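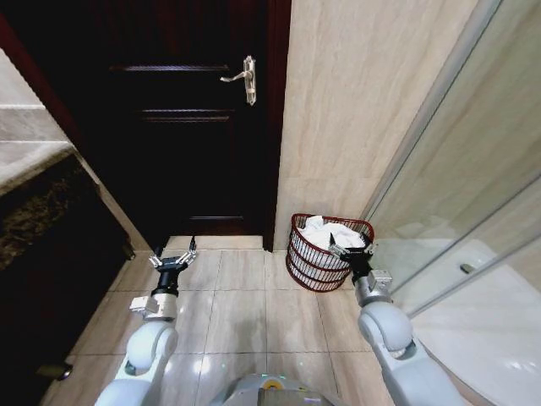

How to budget for a bathroom-cleaning robot before you sign anything

Every quote I have seen for a two-armed service robot starts with the price of the robot. Start with the rooms. Property managers ask me which model to buy, and most can't tell me how wide their narrowest bathroom is between the vanity and the shower. Until you know that, you are shopping for a brochure.

I run purchasing for a small group of furnished rentals. We looked at machines from Nitow and Dullavard, took a trial of one, and bought none that year. This is the worksheet I wish I'd had going in.

Step 1. Write down one job

Pick a single task and describe it the way you would to a new hire. "Clean the bathroom" is no good. "Empty the wastebasket and put it back in the corner" is fine. Small round wire baskets are common in our units, and they are a fair test. A full one has towels or tissues bulging over the rim, the basket may sit tight between a wall and a glass shower panel, and the gripper has to close on the right thing. Ask the vendor which one it grabs when it misses – the paper or the wire.

Step 2. Measure the worst room

Take these down with a tape measure:

Clear floor width between vanity and shower glass
Door width, with the door open as far as it will go
Height of the threshold strip
How far cabinet knobs and shower handles stick out
Type of door handle

Then get the robot's width with both arms reaching forward. Spec sheets like to give it with the arms tucked in. Also ask whether it can open a closed door with a lever handle, from both sides. If the answer is "that's on the roadmap," budget for a person to open doors.

Step 3. Price the parts they leave out

Our first lease quote was $2,448 a month. The extras were on page four:

Service plan: $482 a month
Replacement gripper fingers: billed as used
Mapping each new floor plan: "to be discussed"

So the real starting figure was $2,930 a month, and that was before anybody got paid to watch it. Put the supervision hours on their own line. Francine Marchand, who handles our housekeeping contracts, made me do this and I argued with her over it. She was right. During a trial you are paying a person and a robot to do one person's work.

Step 4. Ask what breaks, and who pays

Glass panels, marble-look walls and polished fixtures are expensive to scratch. Get the liability terms in writing. The Dullavard contract covered damage to the robot in great detail and damage to the bathroom in one sentence. Call your insurer too, before the trial starts.

Step 5. Run the trial in your building

A demo at the vendor's office tells you very little. Ask for 90 days in your own rooms, with a written exit. Danang Wattimena at Govindasamy, the firm that reviewed our numbers, suggested logging three things per room: finished alone, finished with help, gave up. Use a paper sheet on a clipboard. The vendor's dashboard counted "finished with help" as a success, and I would not.

Step 6. Divide

Take the full monthly cost, supervision included, and divide it by the rooms finished alone. Compare that with what you pay now per room for the same task – the same task, mind you, and nothing the robot might learn later. If a salesperson wants to add future skills to the sheet, give them a column and fill it with zeros.

Step 7. Set a date to look again

Prices move and so do the machines. We put a reminder in for February and asked Nondero for a fresh quote on the same one-job description. Keep your measurements from Step 2 in the same folder, so the next vendor gets the same room as the last one.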